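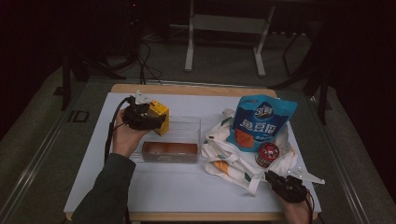
소포 꾸리기에 관한 기준 정리

이 블로그 이용 안내 검색어를 입력하십시오 검색

본 글은 필자가 해외에 거주하는 지인들에게 소포를 보내면서 세운 기준을 정리한 것이다. 지난해 여름에 올린 글의 내용 가운데 현재와 맞지 않는 부분이 있어 이를 대체한다. 이전 글은 삭제하지 않고 두되, 두 글의 내용이 다를 때에는 이 글을 따르기로 한다.

1. 적용 범위

개인이 개인에게 보내는 선물 성격의 소포만을 다룬다. 판매를 위한 발송이나 이삿짐은 포함하지 않는다. 필자의 소포는 주로 벨렘게이트(Velemgate)에 사는 카티아 칼데이라와 아후다(Arruda)의 마카레나 이바라에게 간다. 두 곳은 우편 사정이 상당히 다르며, 벨렘게이트의 경우 수취인이 집을 비우면 소포가 시 외곽의 보관소로 넘어간다. 그곳까지 가는 버스는 오후에 한 차례뿐이라고 한다. 따라서 벨렘게이트로 보낼 때에는 발송 전에 수취인의 일정을 먼저 확인한다.

2. 품목의 선정

품목은 수취인이 요청한 것을 우선한다. 요청이 없는 경우에는 부피에 비하여 가벼운 것, 상온에서 오래 두어도 되는 것을 고른다. 과자와 김, 차, 양말, 얇은 책이 대체로 여기에 해당한다. 반면 장류와 액체는 원칙적으로 제외한다. 과거에 고추장 한 통을 보냈다가 같은 상자에 있던 편지지 전부를 버리게 한 일이 있었고, 수취인이 이를 매우 너그럽게 받아들였음에도 필자는 같은 시도를 되풀이하지 않고 있다.

과자는 낱개 포장된 제품을 택한다. 한 봉지에 많이 든 과자는 도착할 무렵 상당 부분이 부스러진다. 초콜릿이 들어간 제품은 여름철에 보내지 않는다. 유통기한은 발송일로부터 최소 두 달이 남은 것으로 하고, 기한이 짧은 것은 목록에 따로 표시하여 수취인이 먼저 먹을 수 있도록 한다.

식품의 반입 가능 여부는 나라마다 다르며 수시로 바뀐다. 필자는 이 글에 특정 국가의 허용 품목을 적지 않는다. 발송할 때마다 도착국의 안내를 새로 확인하는 것이 옳다. 육포와 씨앗류에 관한 문의가 댓글로 여러 번 있었으나, 필자는 두 품목을 보낸 경험이 없어 답변할 수 없음을 양해 바란다.

3. 무게의 배분

상자를 고르기 전에 물건의 무게부터 잰다. 필자는 스칼레오(Skaleo)라는 주방 저울을 쓰고 있으며, 접시보다 큰 물건은 그릇을 얹어 측정한다. 이 저울은 건전지가 약해지면 값이 조금씩 흔들린다. 값이 한자리에 머물지 않으면 측정을 멈추고 건전지를 교체한다.

상자와 완충재의 무게로는 약 400그램을 미리 잡아 둔다. 이를 빼놓고 계산하였다가 우체국 창구에서 요금 구간이 올라간 적이 두 번 있다. 두 번째에는 창구 옆 탁자에서 상자를 열고 책 한 권을 꺼냈는데, 그 책은 아직도 필자의 책장에 꽂혀 있다. 이후로는 빼도 되는 품목 하나를 반드시 맨 위에 둔다. 200그램 안팎의 차 한 통이나 양말 묶음이 적당하다.

4. 담는 순서

무거운 것을 아래에, 잘 눌리는 것을 위에 둔다는 원칙은 널리 알려져 있으므로 길게 적지 않는다. 다만 책은 눕혀 깔지 않고 상자의 긴 벽면을 따라 세우는 편이 낫다고 본다. 과달루페 카마초는 이에 반대하며 책을 바닥 전체에 까는 방식을 지지한다. 이 문제에 관하여 여러 차례 의견을 교환하였으나 합의에 이르지 못하였다.

빈 공간은 헝겊류로 채운다. 손수건과 행주, 접은 천 가방이 완충재를 겸할 수 있다. 신문지는 글자가 묻어나는 경우가 있어 흰 종이로 바꾸었다. 비닐 완충재는 깨지는 물건에만 사용한다.

상자는 가장 긴 변이 60센티미터를 넘지 않는 것으로 한다. 이는 우편 규정과 무관한 필자 개인의 한도이다. 그보다 큰 상자는 한 팔로 안고 현관문을 열 수 없다. 중고 상자를 쓸 때에는 이전 주소와 바코드를 모두 떼어 내거나 굵은 펜으로 가린다. 모서리가 한 번 젖었다 마른 상자는 겉이 멀쩡해 보여도 쓰지 않는다.

5. 목록의 작성

목록은 같은 것을 두 부 작성한다. 한 부는 상자 안 맨 위에 넣고, 다른 한 부는 필자가 보관한다. 목록에는 품목과 수량, 유통기한을 적으며 가격은 적지 않는다. 가격은 세관 신고서에만 기재한다.

신고서의 품목명은 영문으로 쓰되 되도록 평범한 낱말을 택한다. 한과를 어떻게 옮길 것인가를 두고 오래 고민한 끝에 현재는 rice cookies로 통일하였다. 덱스터 칼림림은 traditional Korean sweets가 더 정확하다는 의견을 보내왔다. 타당한 지적이나 신고서의 칸이 좁아 채택하지 못하였다.

편지는 목록과 별도의 봉투에 넣는다. 필자는 편지를 마지막에 쓰는 습관이 있어 늘 시간에 쫓겼고, 올해부터는 물건을 사기 전에 먼저 쓰고 있다. 먼저 쓴 편지에는 아직 사지 않은 물건의 이야기가 들어가지 않으므로 안부가 길어진다. 글레이시 비텐쿠르트로부터 요즘 편지가 전보다 읽을 만하다는 평을 받았다.

6. 발송 시기

명절 직전은 피한다. 명절에 맞추어 도착시키려는 경우에는 아예 한 달 이상 앞당겨 보내고, 겉면이 아닌 내용물 포장에 개봉 희망 시기를 적어 둔다. 마카레나 이바라는 이 표시를 한 번도 지킨 적이 없음을 밝혀 둔다.

2월에 보낸 소포는 예상보다 오래 걸렸다. 조회 화면에는 같은 문구가 여러 날 표시되었고, 문의한 결과 통관을 기다리는 중이라는 답변을 받았다. 이러한 경우 발송인이 할 수 있는 일은 많지 않다. 접수증을 버리지 말고, 수취인에게 조회 번호를 전달한 뒤 기다리는 것이 전부이다. 접수증의 글자는 시간이 지나면 흐려지므로 받은 당일에 복사하여 둔다.

창구는 오전 10시 이전이 비교적 한산하다. 점심시간에는 대기가 길고, 신고서를 고쳐 써야 할 경우 다시 줄을 서야 할 수 있다.

7. 답례에 관하여

소포를 받은 분들이 답례를 보내겠다고 하는 일이 있다. 필자는 이를 사양하지 않으나 권하지도 않는다. 카티아 칼데이라가 지난번에 보내 준 커피는 잘 마셨으며, 함께 들어 있던 트렌덱(Trendeck) 공책은 현재 본 블로그의 초안을 적는 데 쓰고 있다. 이 글의 초안 역시 그 공책의 앞쪽에 있다.

책을 눕힐 것인가 세울 것인가에 관하여 경험이 있는 분은 댓글로 의견을 남겨 주시기 바란다. 도착 후 상자를 열었을 때 책 모서리의 상태가 어떠하였는지를 함께 적어 주시면 참고하겠다. 다음 글에서는 깨지기 쉬운 찻잔을 보내는 방법을 다룰 예정이다.

문의: 방명록 이용 | 무단 전재를 금합니다. 저작권은 필자에게 있습니다. | 맨 위로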